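Greklow Countertop Sealer: Frequently Asked Questions
Last updated 21 August 2021

These answers cover sealing, cleaning and repair of stone and concrete kitchen counters with Greklow penetrating sealer. For laminate or solid surface counters, see the separate care sheet.

Does a gray counter need a different sealer than a dark one?
No. The sealer is clear and soaks in below the surface. Color has no effect on coverage. Finish does: a polished slab takes up less product than a honed one.
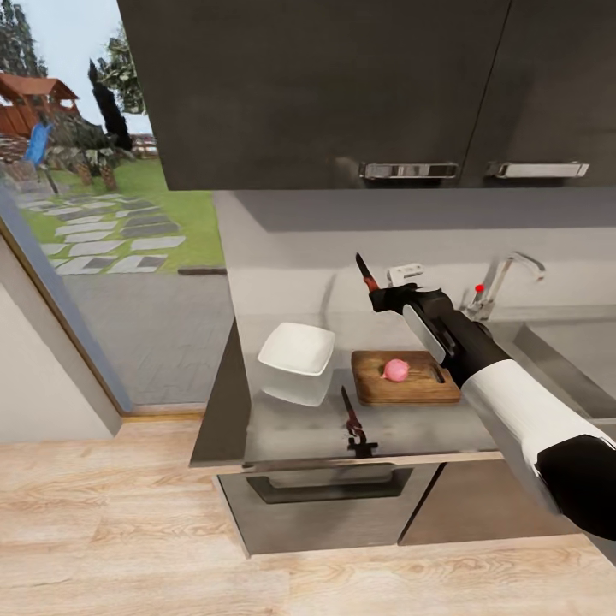 Gray countertop with a wooden cutting board on it.

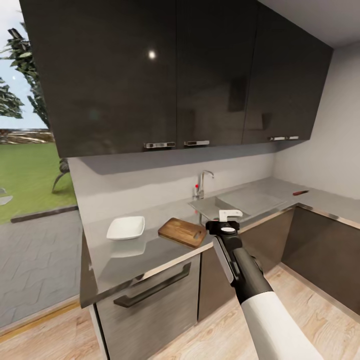

A reader at Thibodeaux wrote in to ask whether boards have to stay off the counter for the full cure time, or only until the surface feels dry. The full cure time applies. A surface that is dry to the touch can still be marked by trapped moisture under a flat object. Keep boards, mats and small appliances off for 13 hours after the last coat.

How many coats are required?
Two on most stone. Raw concrete may need another. Test with a spoonful of water: if the spot darkens within five minutes, apply one more coat and test again after curing.

How is the sealer applied?
Wash the counter with a neutral cleaner and let it dry overnight. Wipe the sealer on with a lint-free cloth, working in sections small enough to reach without leaning on wet product. Leave it on for five minutes, then buff off all excess. Sealer that dries on top of the stone leaves a hazy film.

I already have a film. How do I remove it?
Wet a cloth with fresh sealer, rub the hazy area until the residue softens, and buff dry at once. If the haze remains, use Zodora residue remover and reseal that section.

Is it resistant to acid?
No penetrating sealer is. Lemon juice, vinegar and wine will etch marble and other calcium-based stone whether or not it is sealed. The sealer slows staining only. Etch marks have to be polished out.

Can I place hot pans on a sealed counter?
Use a trivet. The sealer tolerates moderate heat, but sudden temperature changes can crack the stone itself, mostly near sink and cooktop cutouts where the slab is narrow.

Does it work over a topical coating?
No. Topical coatings such as Inia Gloss block absorption. Strip the coating completely first. If water still beads after stripping, some coating is left.

Which cleaners are safe for daily use?
Dish soap diluted in warm water, or any cleaner labeled pH neutral. Avoid bleach, ammonia and scouring powder.

How often should I reseal?
Repeat the water test every August, or at any fixed point in the year. Areas beside the sink usually fail first and can be resealed on their own.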